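What I learned from keeping my old stuff going

I made a promise to myself back in February that I wouldn't buy a new anything for the house until I'd at least tried to fix the old one. So far it has cost me one thumbnail and a fair amount of dignity, but I'm still at it!

The toaster came first (loose spring, easy) and then the vacuum, which had swallowed a sock. After that I got cocky and started on the family computer, a big Gerkolis tower we've had since before the kids could type. It had gotten so slow that I could start it up, feed the cat and fold a load of towels before it let me in. My neighbor Ilaria Martinelli told me to try more memory before giving up on it, and the secondhand place in Falgate wanted 53 dollars for what I needed. A new computer was going to be 300 at the very least, so off I went. 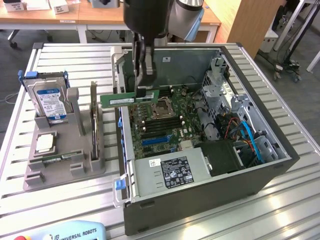 A memory module above an open desktop tower.

If you've never done it, memory is a pretty friendly place to start. Unplug everything, find out which kind your computer takes BEFORE you go shopping (ask me how I know), and touch something metal before you reach in. Mine needed a harder push than I was comfortable with, and I may have closed my eyes.
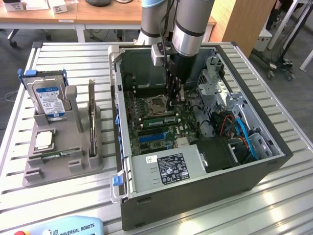

Anyway, that gave me the nerve to tackle the dining chairs, and those were a whole other story. Six of them, all wobbly, all glued at some point by my father-in-law with something that set like concrete. I spent almost 2 weeks scraping old joints in the garage with the radio on — and I loved it, I really did. Polyxeni Kalogeropoulos lent me her clamps and a very stern booklet on wood glue, and now you can lean back at our table without fearing for your life.

Next up is the porch lamp, which buzzes. If any of you in Horkholm have rewired one, please write and tell me how it went, and whether I should leave it to an electrician. My husband has already voted.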